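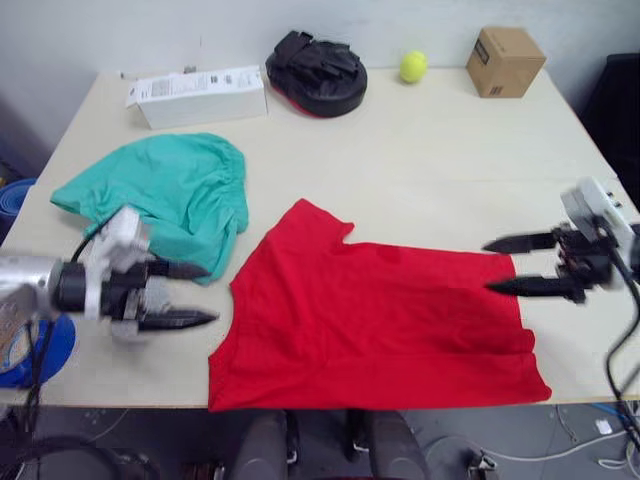

Diciembre, cuaderno del taller, por la tarde. Sigo con el lío de doblar camisetas, que parecía cosa de un rato y ya me ha comido medio cuaderno. La idea es dejar un método de doblado que valga para todo el montón, sin plancha y sin tabla de plástico, y que el paquete salga igual lo haga quien lo haga. Hoy he empezado por la roja, con el cuello hacia la izquierda y el bajo a la derecha, como lo propuso Borghild (yo siempre las ponía con el cuello hacia arriba, manías mías). La verdade verde azulado sigue hecha un ovillo en su esquina, le toca después. En la roja quedan unas arrugas suaves y un pliegue algo más oscuro por el medio, y eso me interesa: si no lo aliso antes con la palma, el primer doblez se me va siempre hacia ahí.

Buscar en el cuaderno... Buscar
Inicio | Entradas | Textiles | Plantillas | Contacto

Lo que tengo claro por ahora: primero las mangas hacia dentro, luego los laterales, y al final el bajo hacia el cuello en 2 veces. Sadao prefiere doblar por la mitad a lo largo y meter las dos mangas juntas, y reconozco que va más rápido, ¡pero a mí me queda un bulto en el hombro que no hay quien lo apile! Lo discutimos un buen rato con el café y no llegamos a nada. Que lo pruebe él con las de algodón gordo y ya hablaremos.

Medidas: busco un paquete de 30 por 40 cm para las grandes, que es lo que entra en las cajas Bovby sin forzar la tapa. Con las pequeñas sobra sitio y se resbalan, así que ahí habrá que poner un cartón o ir alternando los cuellos. Aaliyah dice que alternar, yo pondría cartón. Pendiente.

Ah, y el borde de la mesa: si la prenda llega hasta el canto de delante, al estirar se cae un trocito y arrastra el resto. Hay que subirla un palmo antes de empezar. Lo apunto porque se me olvida siempre.

Para mañana: la verde azulado (sacudirla bien antes, dos veces), repetir la roja con el método de Sadao para comparar en serio y preguntar a Senga si quedan cartones de los del pedido de Sivance. Si no quedan, corto yo unos de las cajas viejas.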